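Olbridge Range Complex, Small Arms Storage and Range Safety
Pre-use inspection checklist with comments
Inspected 27th May by Renato Retamal

1. Vault door and locks
Satisfactory. Both combination locks hold. The change record inside the door was last signed in December; combinations are due to be reset before the next unit draws weapons.

2. Rifle racks
Deficient. Rack 6 closes but the locking bar can be lifted by hand at the left end. Rifles moved to rack 3 pending repair. Serial numbers read against the Clemwood inventory, no discrepancies.

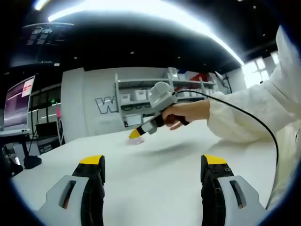 3. Ammunition lockers
Satisfactory with comment. Blank and ball are stored on separate shelves as required. One locker holds more than 800 rounds of ball against an opened lot card. Reseal or return to the depot at Celulmont.

4. Clearing barrels
Deficient. Sand level low in the barrel at the east gate. Fill to the painted line. Clearing procedure sign is faded and should be reprinted.

5. Range flags and radios
Satisfactory. Red flag raised and lowered without binding. Radio check good from all firing points except 18, where the tower was heard but did not receive.

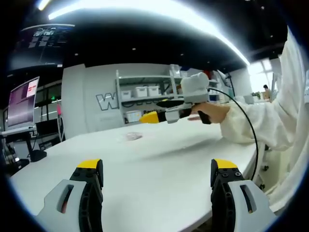
Lorne Bélanger replied that point 18 has had the same fault with two different handsets, and asked that it stay closed to live fire until the Grabner repeater is tested under load.

6. Medical point
Satisfactory. Litter and tourniquets present, seals intact. Evacuation route clear to the main road.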